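Ticket: hand-held gripper 2, width reading jumps
Opened by Yiran Meng, 30/12/2020

The width value jumps when the jaws are almost closed. I cleaned both markers with a dry cloth and restarted the unit. The blue LED is on, so I don't suspect the power. The error comes back when I work at the mouth of a bag — on the open table I could not repeat it.

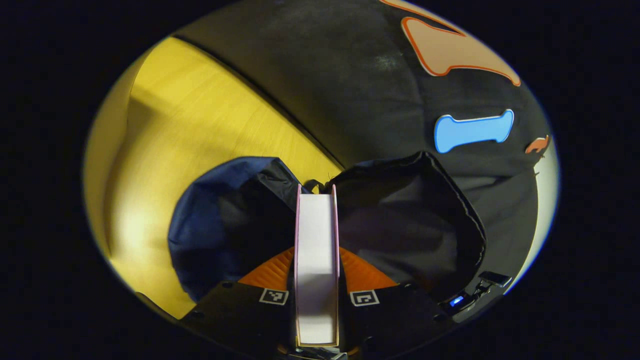

Szabolcs Mészáros: Please check the marker plates for play before you calibrate again. In July we had the same fault on the other unit and it was one loose screw.

Right plate moved a little. Tightened, calibration still to do.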